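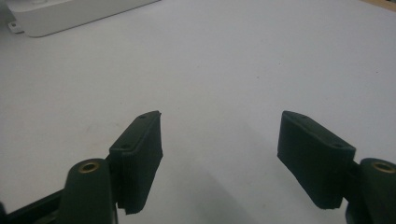 Thiện Tiêu would put the power strip on the list before the chairs. A desk is chosen once, the argument goes, but the outlets are used every working day, and most offices leave them to whatever is found in the supply closet.

The remark was made in November, during the refitting of the shared workrooms at Cirkside, where 16 white tables replaced the older oak desks on the second floor. The tables were supplied by Hendulton and arrived without outlets, grommets or cable trays. The building's wall sockets had been placed for a previous tenant, most of them behind shelving.
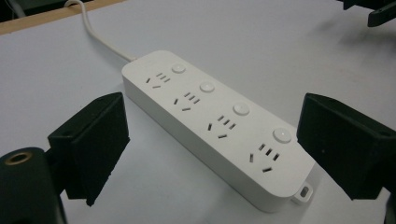 Power at the desk is generally treated as an electrical matter and settled late. At Cirkside it was taken up with the furniture plan, and each proposed strip was compared before any order was placed. The preferred type has four outlets in one row, with a round button beside each. The combined slots suit a workplace whose members bring equipment from several countries, although the office still requires every plug and charger to be checked against the local supply before use.

Placement caused more discussion than the choice of model. Members who work on laptops wanted the strip on top of the table, within reach. Those who draw or sort papers asked for a clear surface and were willing to bend down. Cheung, the firm responsible for the interior, drew up both arrangements and measured the cord run for each. The longest came to 14 feet, along the window wall, and was shortened by turning two tables.
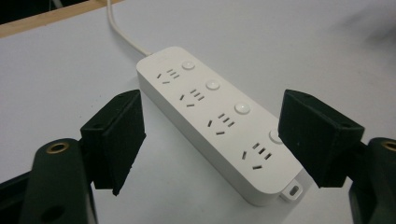
The final plan allows either arrangement. A strip may stay on the table during the day or hang from a screw under the rear edge, by the tab at its end. Cords leave on the side away from the aisle and may not cross a walkway. No strip may be plugged into another — a rule that appeared in the old handbook as well, and was widely ignored.

Urnance, which keeps the building's accounts, set aside $400 for clips, screws and labels. Of the 16 tables, 15 are now in use. The last is waiting for a wall socket to be moved, and until then it serves as a place to lay out the mail.

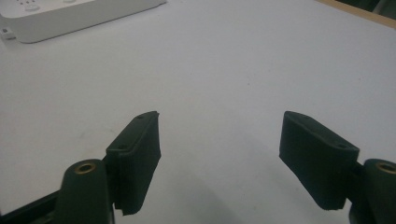 *A white tabletop in the workrooms at Cirkside.*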